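The Second Life of a Good Sweater

On the first Saturday-style morning rush I spent at the Dobson Street mending hall in Gresbridge, I was handed a darning mushroom, a length of gray yarn and a sock that had seen better decades. An hour later I had a repair the size of a quarter, lumpy as oatmeal, and I was so proud of it that I showed it to a stranger at the bus stop.

Mending has come roaring back in this town. The hall opens its doors twice a month, and in May 68 people came through with coats, quilts, backpacks and one very tired stuffed rabbit. They sit at long tables with whoever knows more than they do, and they go home with something they can wear again.

Keyvan Bagheri started it after years of doing alterations in the back of a dry cleaner's in Demwood. He had grown tired of telling people that a repair would cost more than the garment. "I could teach you in the time it takes me to write the ticket," he told me, threading a needle without looking at it. "So I thought, fine, I'll teach you."

His classes begin with the plainest stitches. Running stitch, backstitch, whipstitch, and then you're off! Beginners always want to pull the thread tight, and he goes from chair to chair getting them to loosen up. A seam that's too tight puckers, and a darn that's too tight pulls a new hole open right beside the old one. (I can vouch for the second part. The sock is back in my mending pile.)

At the far table you'll find Fung-ping Wan, who taught herself on her children's school clothes and now handles nearly all the knitwear. She loves a visible mend. Her own cardigan has elbows in mustard and brick red, and a row of tiny crosses where the cuff once frayed. She learned to match colors perfectly first, she says, and then got bored with it.

Knits are where most people lose their nerve, and I understand why. A woven shirt will sit still while you work on it. A knit stretches and curls, and one dropped stitch can run halfway down the back while you're hunting for your glasses. Wan's advice is to catch the loose loop with a safety pin as soon as you spot it, then go make a cup of tea.

Fleece is a kinder place to start. It doesn't unravel, it forgives a crooked seam, and the pile hides a world of clumsy stitching. She gives it to nervous beginners along with a ballpoint needle and a spool of polyester thread.
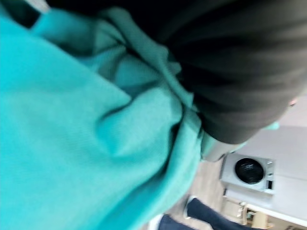
Soft turquoise fabric, gathered in deep folds.

Washing matters as much as sewing, and Bagheri can talk about it for as long as you'll let him. Zip the zippers. Turn things inside out. Go easy on the detergent, keep the water cool, and hang a heavy sweater over two rails of the rack so the shoulders don't grow points.

The hall runs on a donation jar and a shelf of thread from Ruroma, the little notions shop across the street, which sends over its odd spools and discontinued buttons. Someone sorted the buttons by color last winter and they have been hopelessly mixed ever since. I spent a happy twenty minutes digging for a green one and left with a blue one that I like better.

Next on the list is a patchwork curtain for the front window, built from 100 squares of clothing that really was past saving. People have been bringing in pajama legs, shirt tails and the good halves of dish towels. Wan has already claimed the middle square – it will be mustard.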